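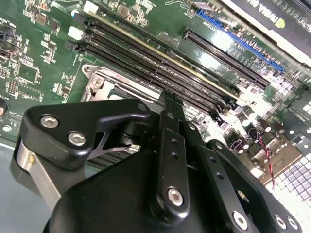

Wrist view over the motherboard, fingertip between the CPU socket bracket and the memory slots.

Korkus Bench Chores: README

Can a robot arm do the small jobs at a PC repair bench yet? Some of them, yes, and we're pretty thrilled about it! Korkus is a set of recordings of an arm working on desktop motherboards, put together by Decha Kaewsai and Florian Brunner at the Tornbridge repair shop.

What's in it

47 episodes across two tasks:

press_memory: push a memory module down into its slot until both ends are seated
open_latch: tip back the retention latch at the end of a slot

Each episode has wrist video, joint positions, finger opening and a one-line note typed by whoever was at the bench. Notes are left as typed, spelling and all.

How it's going

Latches are the happy surprise. The arm finds them well even on a crowded board, and Florian now lets it run through a whole row while he does something else (he still peeks). Pressing memory is harder. A person feels the click and stops; the arm has to guess from motor current, and some 15 episodes end with one side of the module sitting high. We kept those in and marked them partial, please use them!

Thin wires are still a job for hands. So is anything under a graphics card.

Known problems

Glare. Solder and capacitor tops throw back a lot of light, and small parts can wash out.
The fingers hide part of the socket area in close approaches.
Slot colors and latch styles vary from board to board, so don't key on them.
Saturday episodes have the clock on the joint log running two seconds behind the video. Shift before training.

Loading

Unpack, then point the Stostetine reader at the top folder. The older Frei reader opens the video but skips the notes.

Got a board that beats us? Open an issue and tell Decha which slots it has.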